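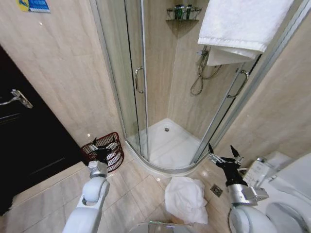 Abb. 6: Lastel im Bad, Handtuch vor der Duschwanne, linker Greifer über dem Drahtkorb

6 Erster Probelauf in einem engen Raum

Voraussetzung für diesen Abschnitt ist, dass beide Arme montiert und referenziert sind und der Aufbau in der Werkstatt auf freier Fläche gelaufen ist. Geübt wird das Aufheben eines Handtuchs vom Boden und das Ablegen in einem Korb. Ein kleines Bad eignet sich dafür gut, stellt aber andere Anforderungen als die Werkbank: Glas, spiegelnde Fliesen und wenig Platz zum Ausweichen.

Vorsicht: Den Probelauf nie auf nassem Boden durchführen. Die Gelenke sind nicht gegen Spritzwasser abgedichtet. Der Not-Aus liegt während des ganzen Laufs in der Hand, nicht auf dem Waschbecken.

6.1 Raum vorbereiten

1. Wasser an der Dusche abdrehen, Wanne und Boden trockenwischen.
2. Schiebetüren der Dusche schließen. Türgriffe stehen vor und müssen als Sperrzone eingetragen werden, auch wenn der Arm sie im Programm nicht anfährt.
3. Korb an die Wand neben die Dusche stellen. Ein Drahtkorb ist leicht und verrutscht schon bei geringer Berührung. Wer öfter übt, legt eine dünne Gummimatte darunter.
4. Handtuch locker zusammengeworfen auf die Fliesen legen. Ein glatt gefaltetes Tuch liegt zu flach für die Greiffinger.
5. Deckenlicht einschalten und vor dem Kalibrieren nicht mehr ändern.

Hinweis: Glänzende Fliesen erzeugen Lichtflecken, die die Erkennung gern für helle Gegenstände hält. Ein weißes Handtuch auf beigem Boden ist der schwierigere Fall. Für den allerersten Lauf nimmt man besser ein dunkles.

6.2 Verbindung und Grenzen einstellen

1. Steuerrechner einschalten und in Skevamus den Port 3477 öffnen.
2. Profil »Bad« laden. Fehlt es, das Werkstattprofil kopieren und umbenennen.
3. Geschwindigkeit auf Stufe 2 begrenzen.
4. Reichweite des rechten Arms auf 356 mm begrenzen. Er hat bei dieser Übung keine Aufgabe — er wird mit offenem Greifer in Warteposition gehalten.
5. Glasflächen von Hand als Sperrzone einzeichnen. Der Tiefensensor sieht durch klares Glas hindurch und meldet die Wand dahinter.

6.3 Greifen und Ablegen

1. Linken Arm über das Handtuch fahren, Finger nach unten.
2. Greifer langsam schließen, bis die Kraftanzeige stehen bleibt.
3. Eine Handbreit anheben und kurz warten. Hängt ein Zipfel noch am Boden, weiter anheben, bevor der Arm zur Seite fährt.
4. Über die Öffnung des Korbs fahren und anhalten.
5. Position prüfen, dann den Greifer öffnen.

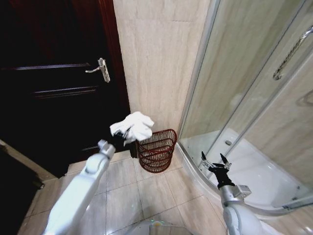 Nikola Laskowska weist darauf hin, man solle zwischen Schritt 4 und 5 immer eine Pause von Hand bestätigen. In ihrem Aufbau habe die automatische Freigabe zu früh ausgelöst, und das Tuch sei halb über dem Rand gelandet. Beim Zurückfahren habe der Finger dann den Korb mitgezogen.

Die Bestätigung wird in Skevamus unter »Ablauf« eingeschaltet. Sie gilt nur für das geladene Profil.

6.4 Wenn es nicht klappt

Greifer schließt, Tuch bleibt liegen: Anfahrhöhe verringern und auf eine Falte zielen.
Arm hält vor der Dusche an: Sperrzone zu großzügig gezeichnet. In kleinen Schritten anpassen, den Lauf dabei jedes Mal ohne Tuch wiederholen.
Korb kippt: Ablagepunkt zur Korbmitte verschieben.

Nach dem Lauf beide Arme in Parkstellung fahren, erst danach die Stromversorgung trennen.

Stand: 2020-10-18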